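Retail Space After the Anchor Leaves: A Study of the Judness Arcade

Group project report, Commercial Real Estate and Place
Tharun Kandasamy, Nithin Gowda, Pavithra Salian
Project advisor: Padmavathi Pillai

Introduction

We picked the Judness Arcade in Illberg because two of us grew up walking through it. When Albers closed its department store at the north end, half the ground floor went dark, and the small shops along the passage started asking the owner for shorter leases. We wanted to know what happens next in a building like this. Who moves in, on what terms, and does the foot traffic come back?

This turned out to be a much livelier subject than we expected when we signed up for it! Leases sound dry until you sit across from a shop owner who has to decide by March whether to renew one.

What we looked at

The arcade has 123 units on two floors. Most are small, the kind where one person can run the counter. We left out the parking level and the offices on top, which have their own entrance and a different manager.

For each unit we noted the type of business, whether it was open, and which entrance it was closest to. Nithin drew the floor plans from scratch because the ones posted by the elevators still show Albers. Pavithra ran the interviews, and Tharun put the lease terms into a single spreadsheet so that we could compare a bakery with a phone repair shop without mixing up base rent and service charges.

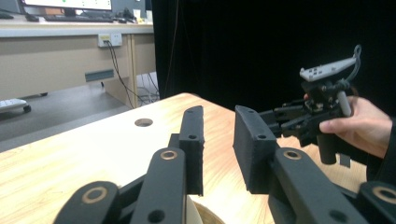
Figure 1. Two black fingers with brass-colored rings at the joints.

Interviews

Angeliki Chrysikopoulos, the leasing manager at Bridden, gave us a whole Saturday morning. Bridden took over the leasing after the anchor left, and her plan is to split the old store into smaller pieces and fill the side facing the tram stop first. She explained that a large empty space costs the owner twice, once in lost rent and again when the neighbors use it to bargain their own rent down. We had read about this in class, but hearing it from someone who negotiates these deals every week made it click.

The shop owners were generous with their time too. What they cared about most was opening hours. Under the old leases everyone had to stay open until 8 p.m., a rule that made sense with a department store drawing people in during the evening. Several tenants told us they would accept a slightly higher rent in exchange for closing at six.

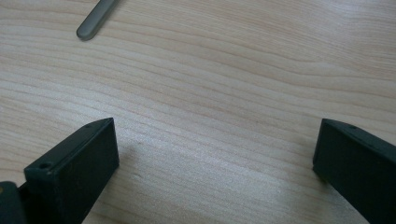

Why would a landlord agree to shorter leases if they bring less security?
A short lease lets the landlord fill a unit quickly and raise the rent sooner if the building recovers, and a lit shop window helps when showing the empty space next door.

Findings

Food and services did better than clothing. The units near the tram entrance were almost all open, while the far end of the upper floor had the longest row of closed shutters. We had guessed that rent would explain most of the pattern, but distance from an entrance matched it better - the cheapest units were often the empty ones.

Turnover rent came up again and again. A tenant on this kind of lease pays a low base amount plus a share of sales above an agreed level. Newer tenants liked it. Older ones did not want to open their books to the landlord, and we can see both sides.

Our recommendations to the owner:

1. Open a second passage through the former Albers space so the north end has a way in from the street.
2. Offer turnover rent on the upper floor first, where base rent is hardest to collect.
3. Replace the single closing time with a core period from 10 a.m. to 6 p.m., and let food tenants stay open later.

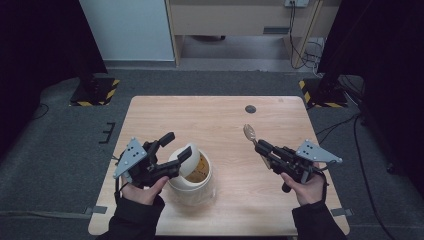
Limits of the study

We only saw lease terms that tenants chose to share, so our spreadsheet leans toward people who were happy to talk. We also counted visitors by hand at two entrances, and rainy days probably pushed the numbers up at the tram side. With another semester we would love to repeat the counts once the first of the new units opens and see whether the north end picks up.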